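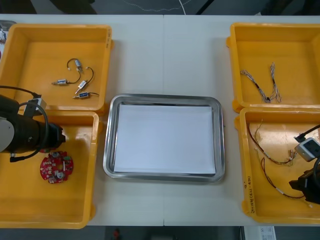

2023-06-13

Day nine, and we've stopped pretending there's a schedule. We rolled into Burkudbridge late yesterday with more than 1,000 miles on the clock, a cooler that smells of cheese, and one working turn signal.

The plan was to reach Vurnton by lunch. Then we saw the sign for the Leone pie shop and lost 2 hours. I had the peach. I then had the other peach. My wife read the guidebook at me from across the table in a tone I've come to know well.

The campground at Ninovari sits at 2,000 feet, a fact the website mentions and my sleeping bag does not respect. It's June. I wore both sweaters to bed and a towel on my head — not my best look, though the raccoons seemed fine with it. They also got the hot dog buns.

Tomorrow we head for the coast, if I can find a bulb for that signal. Otherwise it's right turns only, and I've checked the map. It can be done, but we'd see Vurnton twice.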